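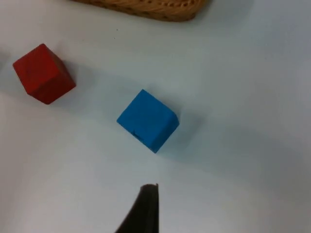 **Rongrong Bai**

March 19, 2020

Question on reading a magnesium label. The Rellow bottle I have (90 capsules, serving size two) lists "magnesium glycinate, 1,284 mg" in the front panel text. The facts box on the back gives elemental magnesium per serving as one quarter of that number. Fully reacted magnesium bisglycinate is one seventh magnesium by weight, give or take rounding. The two figures can't both describe the same pure compound.

The other ingredients are cellulose capsule, rice flour and magnesium stearate. Stearate contributes close to nothing at lubricant levels. Am I missing a form of glycinate that carries more?

---

**tablet_press**

You're not missing one. It is almost certainly buffered: bisglycinate blended with magnesium oxide. Oxide is well over half magnesium by weight, so a modest fraction brings the average up to a quarter. Many sellers put "buffered" in small type. Some leave it out and call the whole blend glycinate.

---

**hollis_r**

> almost certainly buffered

I would hold off on "almost certainly." It could also be a label error. Small brands copy the compound weight from one supplier sheet and the elemental weight from another, then change suppliers and update one of them. I have seen it on zinc and on calcium citrate. Ask for the certificate of analysis for the lot before deciding what is in the capsule.

---

**Rongrong Bai**

I asked Rellow for it yesterday. They sent a one-page sheet from Kirkel, the contract lab. It covers heavy metals, micro count and total magnesium. Total magnesium agrees with the back label. Nothing on the sheet identifies the form.
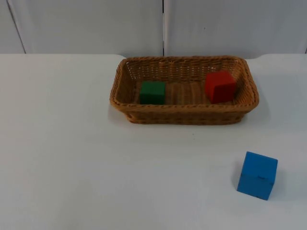 *Blue cube on the table, red and green cubes in the basket.*

The sheet gives the lot as 3,000 bottles and the average fill weight as 716 mg per capsule.

---

**tablet_press**

Then the back label is right and the front is the problem. Two capsules at that fill weight leave very little room beside 1,284 mg of anything. If that mass were all bisglycinate, the magnesium assay would have come in far lower. An assay at the higher number means oxide or something like it is in there.

---

**hollis_r**

Agreed on the arithmetic, now that there is an assay. I still don't agree that it's oxide specifically. Carbonate would also raise the total. A total magnesium test ashes or digests the sample and measures the metal - it says nothing about what the metal was bound to. For that you want infrared on the powder, or at least a nitrogen result to back out the glycine.

---

**quietmortar**

Does this matter to the person swallowing it? The elemental dose is what is on the back, and the lab confirms it.

---

**tablet_press**

It matters if they paid the glycinate price. Oxide is much less soluble and is harder on some stomachs.

---

**hollis_r**

It also matters for comparing products. Qiu prints the form and the elemental weight on one line and says "buffered with magnesium oxide" directly under it. You can dislike the blend and still know what you bought.

---

**Rongrong Bai**

I wrote back to Rellow with two questions: is the raw material buffered, and with what. The reply says their supplier is Plotlow and that the material is "a glycinate complex." Neither question was answered. I have asked for the Plotlow spec sheet.

---

**quietmortar**

"Complex" is doing a lot of work in that reply. I withdraw my earlier post.

---

**hollis_r**

When the spec sheet arrives, look for the assay range and the nitrogen line. If nitrogen is missing, ask for it by name. Their label reprint is due in May according to the product page, so they may be willing to fix the front panel then.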